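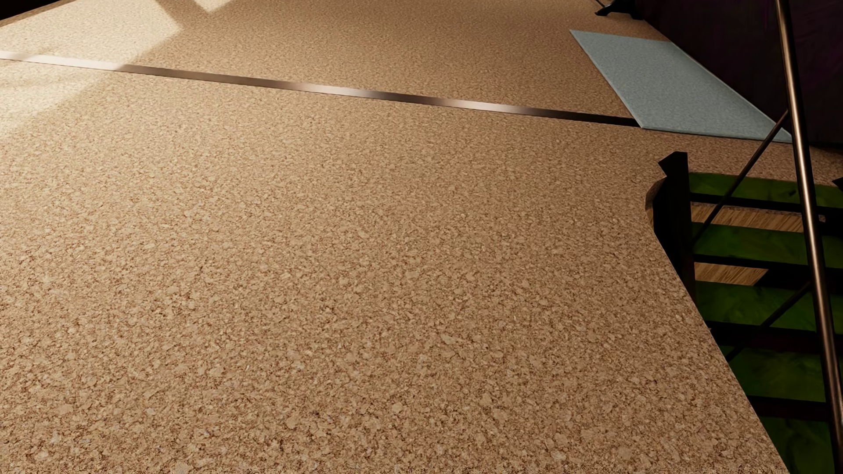 3.2 Collecting the demonstrations

We gathered our examples in simulation first, and we would like to spend a little time on how we went about it, because so much of what the policy later learned (and failed to learn!) goes back to choices made at this stage. Every episode takes place in Tollisley, our rendered workroom, and was driven by a person at a desk using the Helik hand controller. Kourosh Ghaffari recorded the first 200 episodes himself, and his notes from those long afternoons in March became the instructions we gave to everyone who came after him.

Figure 2 shows a view of the workroom, with the cork surface, the blue-grey mat and the patches of bright light that fall across the cork. We were rather fond of the cork from the start. It has a coarse, busy grain, and an early version of our encoder, trained on plain gray surfaces, was badly confused by it. The light was just as troublesome, and we decided to keep both and let the learner cope with them as best it could.

Figure 2. A rendered view from Tollisley. Light and shadow fall on the cork surface and on the metallic strip that crosses it.

At the beginning of each episode we drew a new light direction and a new starting pose for the arm, while the room itself stayed as it was. The operator then carried out the task at whatever pace felt comfortable. We did try asking for speed, but the motions became jerky and the operators became unhappy, so we gave that up quite early on.

In all we recorded 803 episodes. Each one was replayed and checked by a second person, who could discard it or trim the idle time from either end, and 319 were kept for the training set we call Dernus. That is a stricter cut than we had planned. Many of the rejected episodes do reach the goal, only with long hesitations along the way, and we have held on to them for the comparison with the Krawczyk filter in Section 5, where they are used exactly as they were recorded.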